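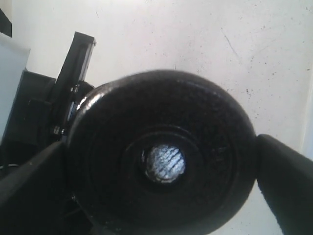
Figure 3. Disc held between the gripper fingers, wrist camera view.

Manuals > Trillico Handling Cell > Section 8: Working a shift with the cell

8 min read

8.1 What changes at your station

Before the cell was installed, one operator lifted each disc from the rack, checked the center hole and set it on the fixture. The arm now does the lifting. The operator loads the rack, looks over the camera views and decides what happens to discs the cell sets aside. Plan on two people for the first week and one after that.

Operators who used to rotate off the line every hour for lifting can stay on longer. Keep the rotation for rack loading, which is still done by hand.

8.2 Starting the cell

1. Clear the rack area and close the gate.
2. Turn the key on the Arkevora panel to AUTO.
3. Wait for the green lamp, then press HOME. The arm moves slowly to its rest position.
4. Load the rack, raised ring facing out. The rack holds 40 discs.
5. Enter the batch number and press START.

CAUTION: Do not reach through the gate to straighten a disc. Press HOLD, open the gate, and take the key with you.

8.3 Checking the grip

1. On the first disc of each batch, press HOLD once the fingers have closed.
2. Open the wrist view and compare it with Figure 3. There should be one finger on each side of the disc, with the center hole in clear view between them.
3. If a finger sits on the flat face, press RELEASE and load the disc again.
4. Press RESUME.

Note: Small chips at the rim of the hole do not stop the cell. Whether to pass the disc is up to the operator. Mark it PASS or REWORK on the screen.

8.4 When the cell stops

Code 376 means the grip was lost or never made. Go in with the key, remove the disc by hand, and restart from step 3 of 8.2. After 3 stops in one batch, call maintenance and finish the batch by hand at the old bench. Leave the bench set up for this.

Sites with the Pritach rack should use the loading steps in the Muñoz supplement in place of step 4 above.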